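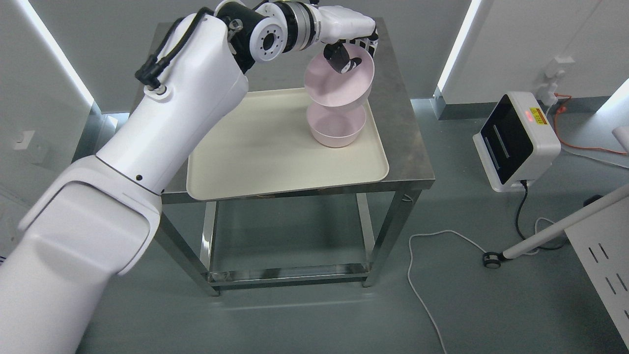
How do you teach a robot to stack bowls?

You show it! Lots of times.

At Mallwood there are two ways. One: a person holds the arm and moves it, like helping a little kid write their name. Two: remote control. You stand back, move a controler, and the arm copies you.

Either way the computer saves every move. Each try is called a demo. Alcides Urrego did 694 demos with bowls. Nearly 4 weeks of work!

Then the robot practices by itself. It drops stuff. Thats OK, more demos.

Try it: close your eyes and let a freind move your hand to stack two cups. Go slow. Now you do it alone.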